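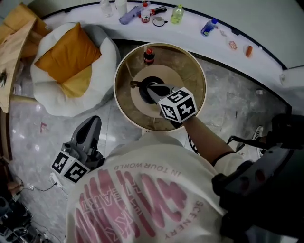

Slide 1. Side table, smoky glass top, long white counter behind.

SPEAKER NOTES - "The Clear Surface and Other Promises"
Talk given at Kindness, the shared-house evening, 13 Jan 2024. Slot is 44 minutes including questions. Do not fill it.

Leave the slide up while people sit down. Don't talk over the chairs.

Start with the table. Ask who has a small round table near where they sit. Most hands will go up. Then ask who could say what is on it right now. Fewer hands, and I don't believe all of those.

The one on the slide does pretty well by the usual rules. Brown see-through glass, pale rim, a little bottle with a red cap up near the edge, one round black thing near the middle. A tidying book would call that nearly done. Now look past it to the counter. Two bottles lying on their sides, one a lavender spray bottle and the other with a blue label. Cups. A marker. A small jar with a red label. Packets down at the far end.

My point for the first half: clearing a surface mostly means picking a different surface. I have read a lot of advice that skips this. The table gets the attention because it's small and you can finish it.

PAUSE. Drink something.

Next part is the Cleltance method. Be fair to it. I did it for the whole of December, as written, with the timer. It tells you to choose one "anchor surface" per room and keep it bare for 2 weeks, and says the rest of the room will follow. The rest of my room did not follow. My anchor surface was a coffee table and it looked terrific. The kitchen counter took in the mail, the batteries, a bike light and a bag of onions.

The booklet claims 1000 households have tried it. Ask the room how anybody would know that. I wrote to them and got a coupon.

What I will grant: the bare table was nice to sit next to. I put a cup down without moving anything first. That's worth something. I don't think it's worth the price of the booklet.

Glass tops. Keep this short, people have opinions. Seller's line is that glass makes a room look bigger. Maybe. You can see the base through the one on the slide, so it does look lighter than a solid top would. But every ring and fingerprint on mine shows by noon, and I wipe it more than I wiped the old pine one. If someone brings up smoked glass hiding marks, say I've heard that, and mine is smoked.

Floor cushions. The Nollis catalog says a floor cushion "replaces a chair." Read the line out loud and wait. The white quilted one on the left of the slide has a mustard pillow on it and I like the look of the pair very much. I would also like to see my aunt get up off it. Buy one as an extra seat. On pale tile like this floor I can see the appeal, tile is hard.

Cables. The power strip on the floor is where I get less sceptical. A strip needs a place, and beside the furniture is a place. Cable boxes with lids: I bought one and the plugs didn't fit. Tell the story only if there's time. A hook under the table edge cost me less and worked, except it doesn't stick to glass for long.

Bottles. Someone always asks about bottles. My rule, such as it is:
- open drinks stay within reach of the person drinking them
- spray bottles stand up, away from the cups
- anything lying down gets stood up or put away before bed
I follow the first one.

If there is a question about Doãn, the storage shop on the corner: yes, I shop there, no, they don't pay me. Their trays are fine. A tray on a counter holds clutter in a rectangle, and some people find that calming. I spent 671 on shelving and trays last year before I threw out one single cup, and I'd do it in the other order now.

Last bit. Ask everyone to pick the longest surface at home, the one like that counter, and take off only what's lying on its side. No timer. Then stop and see if it bothers them enough to go on. It may not, and I'd sooner hear that than another success story.

Questions. Repeat each one into the microphone, the back row complained last time. Handouts are by the door, take the leftovers home.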